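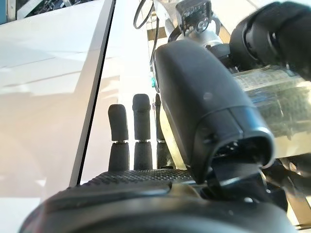
Prumarik Grasp Studio, version 4: a review

By Silvana Mendonça

Prumarik Grasp Studio is a desktop program for planning and running grasps on multi-finger hands. You load a model of the hand, load a model of the part, and the program works out where each finger should go. It then sends the joint targets to the controller and logs what comes back. Version 4 came out in October. I have used it on two arms since then, mostly for picking small molded parts out of bins and setting them down in trays.

I came to it from Faltitz, which our shop had used for years. Most of my comparisons are with that.

Setup

The installer is a single file and runs on Linux only. It put itself in the home folder without asking, and I had to move it. After that it found both hands on the network and read their joint limits correctly. It did not find the wrist cameras. Those have to be added by hand in a text file, and the manual gives the old format for that file. Support sent me the new format the same afternoon.

Calibrating camera to hand takes 28 poses. The program moves the arm through them by itself and stops if it loses the target board. One full run took me less time than making coffee and drinking it. Faltitz needs you to jog the arm to every pose.

One thing to know is that the calibration file is tied to the hand's serial number. If you swap hands between arms, you do it again. There is an "ignore serial" box in the settings, and I would leave it alone.

Planning

This is the best part of the program. Give it a part model and it produces up to 200 candidate grasps, sorted by a score. You can click through them and see the hand close in the viewer. The score weighs contact area, reach, and distance from other objects, and you can change the weights with sliders. I turned reach down and clearance up for bin work and left them there.

The thumb gets its own page. On the hands I run, the thumb is by far the bulkiest digit, and most planners I have tried treat it like another finger. They then send it straight into the wall of the bin. Version 4 models the thumb shell as its own collision shape and plans its path first. In the first week I logged 1309 attempts, and the thumb touched a bin wall in two of them. I did not keep a count with Faltitz, but we used to replace thumb covers.

Cables are not modeled at all. You can draw a keep-out box around them and the planner will respect it, but the box does not bend with the wrist. On a hand with loose runs of cable near the base, you end up drawing the box too big and losing some good approaches. Queiroz, the plug-in for tool changers, has a flexible cable model. It costs extra and I have not bought it.

Perception

Perception is average. Dark parts on a matte surface are fine. Clear plastic is poor. The depth image has holes wherever there is a transparent wall, and the program fills the holes with a flat patch, which is sometimes in the wrong place. Glossy white tabletops also cause trouble under overhead light. I got better results by lowering the exposure and turning on the "reject highlights" filter, which is off by default and sits three menus deep.

The program masks the hand out of the camera view using the joint readings. This works when the fingers are extended. When they curl, the mask lags behind, and a fingertip can show up as a new object. Restarting the mask clears it. I have reported this and it is listed as open.

Running and logs

The control loop was steady. I had one dropped connection, and the hand held its position until I cleared the fault, as the manual says it should. Force limits can be set per joint, and they are saved with the project, so opening someone else's project will change yours. Check them before you press Run.

Logs are plain text files, one per grasp, with a picture from the wrist camera before and after closing. The log viewer slows down once a project goes past 2000 grasps. I split my projects by part number to get around it. Exporting to Gulteo works, but the time stamps come out in local time and have to be fixed.

Price and support

The license is per arm, paid yearly. The planner alone can be bought without the perception module, and if you already have a vision system you like, I would do that. Support answers by e-mail within the day. There is no phone line.

What I would change

Model the cables in the base product. Fix the mask when the fingers curl. Move the highlights filter to the front page of the camera settings. Update the manual.

I am keeping it on both arms. Faltitz is still installed on one of them for an old job that nobody wants to port.

Rating: 4 out of 5

Print this review | E-mail this review
28 shares | 6 comments

Contact | Copyright, all rights reserved | Back to top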